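How Brerkbridge priced a winger

Transfer fees in the second tier are usually reported as a single number. The contract behind that number is longer. When Brerkbridge signed the left winger Ogbonna from Junus in July, the headline fee covered the registration only. The rest was split into add-ons tied to minutes, promotion and a future sale.

The minutes clause is the one both clubs argued over. Ogbonna played 656 league minutes in his last season at Junus, most of them as a substitute. Brerkbridge wanted the first payment set well above that level. Junus wanted it triggered by appearances, with a substitute entering in stoppage time counted the same as a starter. The final text uses minutes, with a floor of 300 before anything is due.

Wide players are hard to value on that basis. They are replaced more often than center backs, and their output depends on who plays behind them. In Ogbonna's case the full back was also new.
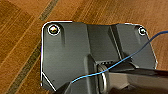
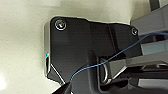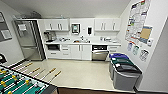 Wood grain, first picture; white cabinets and counter, third picture.

The sell-on clause is simpler. Junus keeps 14 percent of any profit, calculated after Brerkbridge deducts the original fee and any add-ons already paid. If the add-ons are never met, the profit is larger and Junus collects more of it later. Clubs that sell often tend to accept that trade.

Ornell, who also bid, offered a higher fixed sum and no sell-on. Their offer was paid over a longer period, and Junus had wages to cover before the window closed.

On the field, the return has been modest. Ogbonna has been used on the left of a 4-3-3, holding his width and crossing early. He played 116 minutes across his first two starts and went off in both. The first add-on is still unpaid, and the clause carries over into next season.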